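Reviews > Training supplies > Suture pads

Prandach suture practice pad, reviewed after a month on the bench

4 min read
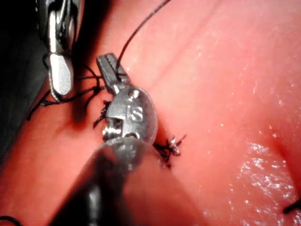 The Prandach pad is a soft-tissue substitute for suturing drills, sold singly or in a pack of 10. I bought two in March and have used one nearly every day. My main complaint with cheaper pads is texture: a molded grain catches the needle tip and hides small errors in bite depth. The Prandach surface is smooth and pink-red, and under a strong light it goes from saturated red-orange to a very pale pink. Dark thread stays easy to follow against either tone, so I would not bother with the pale thread that comes in the box. Metal instruments pick up the color as a broad reflection along the shaft, which takes a session or two to get used to.

Needle entry

Resistance is even across the pad. With a curved needle driven at right angles to the surface, entry takes a short, definite push and then the load drops. Shallow angles are less convincing. The top layer skates slightly before it gives, and the first few bites on a new pad tend to come out longer than planned. After 60 passes in one area the effect is gone, but by then the area is also perforated enough that throws begin to pull through.

Tear strength

I ran 236 stitches on the first pad before retiring it. Failures were almost all edge tears from tightening with the thread lifted away from the surface. Keep tension flat and the pad holds. The Clorkent pad, which I used all last year, has a mesh layer and tolerates far worse handling. That makes it the better pad for a first course and the worse one for anybody trying to learn how much force they are applying. Azadeh Ranjbar tried both on my bench and preferred the Clorkent for knot practice only.

Mounting

The base is plain, with no suction feet and no holes. On a dry tray it creeps when pulled sideways. I use double-sided tape at the corners, and the Fleteo clamp frame also fits if the screws are backed out fully. Do not overtighten it: the middle of the pad bows upward and bite depth becomes meaningless.

Cleaning and storage

Lukewarm water and a drop of dish soap. Alcohol wipes left a dull patch on mine that did not recover. The maker quotes a shelf life of up to 2 years in the sealed bag. Store flat, as a fold line stays in.

Verdict

Good surface, honest feedback, average life, poor base. I have reordered the pack. Beginners should start on the Clorkent and switch once their tension is under control.

Gitau Mbwambo
26 April 2019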